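Gratow Releases Rilto 3, a Migration Toolkit for Mixed-Version Mail Server Environments

New version checks directory permissions before mailboxes are moved and keeps a full record of every change
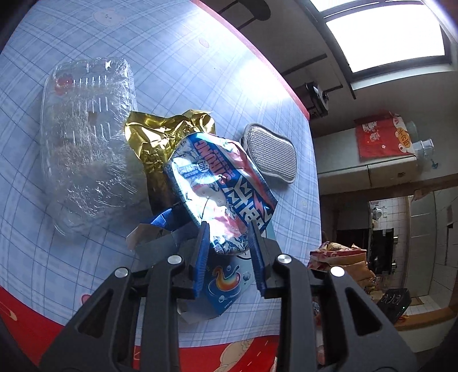 Administrators who tested the pre-release version told Gratow that moving the mailboxes had rarely been the hard part, and that most of their lost evenings went to permissions left behind by an older server that was supposed to have been retired. One of them wrote that a tool that only reported the leftover entries, and changed nothing, would already have been worth installing.

NILDEN, August 2019. Gratow, a developer of administration software for business mail systems, today announced the general release of Rilto 3. The toolkit is intended for organizations that run two or more generations of mail server side by side and need to move users from the older servers to the newer ones without interrupting service.

Coexistence of this kind is common. A company may begin a migration, move most of its staff, and then keep the old server running for a scanner, a billing application or a group of shared mailboxes that cannot yet be moved. Over time the two systems drift apart. Security groups are renamed or emptied, connectors are edited by hand, and address policies written for one version are applied to the other. The resulting faults often appear only when an administrator opens the management console on the new server and finds that a routine command is refused.

Rilto 3 examines the environment before any change is made. It reads the directory, the server configuration and the membership of the administrative groups, and compares them with the settings required by each server version in use. The release includes 846 separate checks, covering group membership, inherited permissions, mail routing, certificate names, offline address books, public folder replicas and client access settings. Each finding is listed with the object concerned, the value found, the value expected and the command that would correct it.

Corrections are not applied automatically. An administrator may select single items, a group of items or the entire list, and may export the commands as a script to be reviewed by a colleague first. Every change made through the toolkit is written to a log together with the previous value, so that it can be reversed from the same screen.

Changes from the previous version

The permission report has been rewritten. In Rilto 2, nested groups were expanded only to the second level, and a missing right further down the chain could be overlooked. Rilto 3 follows nested groups to their full depth and shows the path by which each right is granted or denied. Explicit denials are listed first.

A rehearsal mode has been added. It runs a planned batch of mailbox moves against the live configuration without moving any data, and reports the mailboxes that would fail along with the cause. Typical causes include items above the size limit, duplicate proxy addresses and accounts with inheritance turned off.

Scheduling has been extended. Batches can now be tied to a maintenance window, and a batch that has not finished when the window closes is paused and resumed at the next one. Up to 40 batches can be queued at one time. The earlier limit was 17.

The toolkit also introduces a retirement checklist for the last server of an older version. The checklist confirms that no mailboxes, public folder replicas, send connectors or address list generation tasks still depend on the server before it is removed. Where a dependency remains, the server is marked as in use and the dependency is named.

Lab installations

Gratow has revised its license terms to permit full use of Rilto 3 in test environments at no additional charge. A customer holding a production license may install the toolkit in any number of lab domains, including lab domains that run pre-release server software. Findings from pre-release servers are shown in a separate section of the report, as the required settings may change before the final version of the server is issued.

The company advises customers to reproduce their group structure in the lab as closely as possible. A lab built from a clean directory will usually pass checks that a production directory of several years' standing will not. Rilto 3 can export the structure of the production directory, with user names and addresses replaced, for import into a lab domain.

Development and testing

Rilto 3 was developed at the company's offices in Nilden. Testing of the routing and connector checks was carried out with Wickramasinghe, a consulting firm that specializes in directory services and has worked with Gratow since the first version of the product. Wickramasinghe will offer installation and planning services to customers who do not have their own migration staff.

Known limitations

The toolkit does not convert archive files stored outside the mail server. Cross-forest moves are supported for mailboxes but not for public folders. On servers where script execution is restricted by policy, the administrator must approve the Rilto signing certificate before the first scan. These points are covered in the release notes supplied with the installer.

Availability and upgrade

Rilto 3 is available immediately to new customers and to existing customers with a current maintenance agreement. Customers using Rilto 2 can upgrade in place, and saved reports and schedules will be carried over. Customers using the first version must export their schedules before installing, as the storage format has changed.

Support for the first version will end in September. Rilto 2 will continue to receive corrections but no new checks.

An evaluation copy can be requested through the Gratow customer portal. It performs all scans and produces complete reports, with the correction and scheduling functions turned off. The administrator's guide is included in the download and may be read without a license key.

About Gratow

Gratow develops software for the administration of mail and directory servers. Its products are used by more than 40 school districts, as well as by manufacturers, law offices and regional hospitals. The company is based in Nilden.

Press contact

Gratow Press Office, Nilden
Requests for review licenses should state the server versions in use and whether the installation is a lab or a production environment.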